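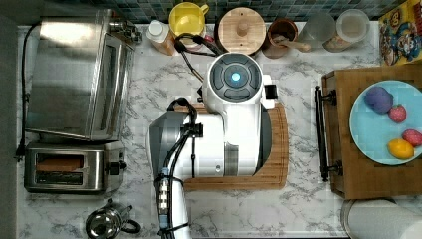
Montar un brazo robótico sobre la encimera sin creerse el folleto

Drita Omerović

El kit Irkow se anuncia como «listo para la cocina en una tarde». En mi casa la tarde empezó un domingo y terminó el fin de semana siguiente. El brazo funciona, con reparos, y lo que sigue es el orden en que lo montaría si tuviera que repetirlo. Doy por hecho que ya tienes instalado Cetard en el portátil y que el brazo responde a los comandos básicos.

1. Decide dónde va antes de atornillar nada

El manual pide una superficie despejada. En una cocina de verdad hay tostadora, horno pequeño, hervidor y botes contra la pared, y yo no pienso vaciarla cada vez que quiera probar una trayectoria. Deja los trastos en su sitio habitual y mide el hueco que queda. Conmigo fueron 23 cm libres entre el codo y el electrodoméstico más cercano en la postura más abierta. Con menos, yo no lo encendería.

2. Los cables

Es la parte peor resuelta. El mazo viene largo y forma bucles por encima del hombro. Sujétalo con velcro, nunca con bridas apretadas, y gira cada articulación a mano con el equipo apagado hasta los dos topes. Si en algún punto el cable se tensa, suelta el velcro y vuelve a empezar. El soporte técnico me aseguró que «no es necesario» hacer esta comprobación. Hazla.

3. La cámara cenital

Uso una Fotora fijada bajo el mueble alto. Comprueba tres cosas:
que la imagen cubra toda la zona de trabajo;
que la luz de la campana no rebote en el metal;
que el soporte no vibre al cerrar un cajón.

La calibración automática promete tardar 3 minutos. La mía necesitó unos 18, y aun así tuve que corregir a mano el eje vertical.

4. Límites por software

En Cetard, abre el perfil del brazo y dibuja un volumen prohibido alrededor de cada aparato. Añade margen: el programa piensa en el centro de la pinza y se olvida bastante de lo que sobresale. Baja la velocidad máxima al 27 % y déjala ahí hasta que hayas visto la secuencia completa varias veces. El botón de parada, al alcance de tu mano y fuera del alcance del brazo.

5. Primera prueba

Fruta de juguete, por favor. Un plato azul claro con un par de fresas y un limón en la bandeja de la derecha, y la tabla de bambú en el centro como destino. El ejercicio consiste en llevar una pieza del plato a la tabla y soltarla. Empieza por el limón. Si la pinza lo aplasta contra la tabla, sube la altura de suelta antes de tocar la fuerza de agarre.

Antes de lanzar la secuencia, lleva el brazo a la izquierda y deja la tabla vacía.

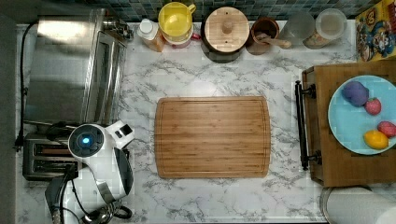

¿Se puede usar el brazo con comida de verdad?

Yo no lo haría todavía. La pinza no está pensada para el contacto con alimentos, tiene rincones difíciles de limpiar y el fabricante no aclara qué grasa llevan las articulaciones. He preguntado dos veces y sigo esperando respuesta.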